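Matériel : on rouvre le devis des pinces, et je vous raconte où on en est

Bon, je vous avais promis des nouvelles du budget équipement avant décembre, les voici, et elles bougent un peu par rapport à la dernière fois. 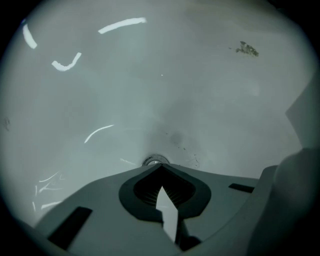

Le point de départ, vous le connaissez : à l'atelier Vornwood, on veut s'équiper pour les tâches d'entretien sanitaire et de cuisine, lavabos et éviers en tête. J'avais prévu trois pinces à main et deux bras fixes. Et puis j'ai refait les comptes avec Leonilde Azevedo un soir jusqu'à 11 heures (merci pour le café, d'ailleurs !) et on a tout retourné. Les bras attendront. On met l'argent sur les pinces, et surtout sur ce qui s'use dessus.

Parce que c'est là que je m'étais plantée dans la première version. J'avais chiffré les machines au centime près et j'avais laissé une ligne ridicule pour les consommables. Or un évier, c'est de l'eau, du produit, des restes collés qu'il faut frotter, et les embouts trinquent. Leonilde, elle, tient les stocks depuis l'ouverture et elle me l'a dit sans détour : « Tu achètes la voiture et tu oublies les pneus. » Vexant, mais juste.

Côté fournisseurs, on a deux offres sur la table. Nedow propose un lot complet avec la maintenance comprise, délai correct, mais les pièces de rechange ne se commandent que chez eux. Grostetti est plus souple, on peut prendre les pinces seules et compléter plus tard, par contre il faut gérer l'étalonnage nous-mêmes. J'avoue que je penche pour Grostetti (j'aime bien pouvoir démonter mes affaires), Leonilde préfère Nedow, et on n'a pas encore tranché. Coelho, qui nous loue le local, est d'accord pour qu'on ajoute un point d'eau, ce qui nous évite de squatter l'évier de la cuisine à chaque fois qu'on travaille, ouf !

Ah, et j'ai demandé un prix pour 100 embouts d'un coup. La remise est intéressante, mais il faut les ranger quelque part, et le placard du fond déborde déjà de câbles. Si quelqu'un a une étagère en métal qui traîne, je suis preneuse.

La demande définitive part en décembre. D'ici là, si vous avez utilisé du matériel de l'une ou l'autre maison en milieu humide, écrivez-moi, surtout pour me parler des joints et du service après-vente. Je publierai le tableau des coûts dès que les deux devis révisés seront arrivés.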